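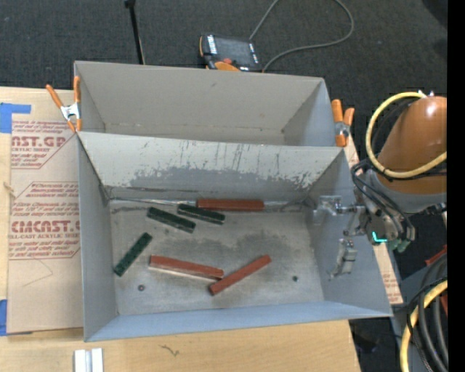

Vol. 16, p. 40

CALL FOR PARTICIPANTS — monitors and translators wanted, Trelar Conflict Media Desk

We need people. Fast. The Trelar desk reads, sorts and checks what gets posted about the war — Telegram channels, regional papers, local council pages, front-line video with no source on it. Then we write it up in plain English for editors who don't have the languages or the hours. The current group is too small for the load and two of our longest-serving readers are leaving in August.

Who we want

Readers of Ukrainian or Russian. Both is better. Romanian, Polish or Belarusian also useful, say so in your note. You do not need a journalism degree. You do need to know the difference between what a post says and what it shows, and be willing to write "not confirmed" forty times in a shift without getting bored of it.

Map people too. If you can place a video from a water tower and a row of garages, write to us even if your language skills are weak.

No partisans of the shouting kind. Have your opinions, most of us do, but they stay out of the log.

What the work is

Shifts of four hours, remote. Morning shift opens at 6:00 a.m. Eastern, late shift closes at midnight. Minimum two shifts a week. You get a list of channels, you read them, you log claims in the shared sheet: who said it, when, where it was copied from, what else backs it up. Prisoner exchanges, strikes on power stations, evacuation notices, statements by officials that get changed an hour later. The old version gets saved, always.

The list stands at 263 channels right now and gets pruned once a month. You will not be given all of them. A new reader starts with 16.

There is a daily note, 60 lines max. Everyone on shift feeds it, the shift lead cuts it.

Some of this material is hard. Dead and wounded people, on both sides, sometimes filmed for fun. You can ask to be kept off the video channels and it wont count against you. There's a paid hour with a counselor each month, use it.

Pay and terms

Paid per shift, same rate for all readers, sent with the first reply so you can decide before going any further. Contract runs six months with a second six likely. Funding is from the Michiels Fund and covers readers only — no travel, no equipment. You need your own computer and a steady connection. Training is three evenings on Zonby, our logging tool. Paid at the shift rate.

Two in-person days at the Pustileck office later in the year. Optional.

How to apply

Send one email to the desk, subject line READER or MAPS. In it:

Languages, and how well you really read them
Hours you can do, with your time zone
One short piece, up to 300 words: take any claim about the war from the past month, tell us where it started and how far you got in checking it. Dead ends are fine

No cover letter. No photo. CV if you have one handy.

If you live in Ukraine, Russia or Belarus, don't write from a work adress, and leave your full name out of the first message. We'll sort out a safer channel.

Replies within ten days. We have 40 places to fill across both shifts, late shift is the shortest of people so mention it if you can do nights. Applications stay open until the places are gone. Past applicants can try again, same email, new sample piece please.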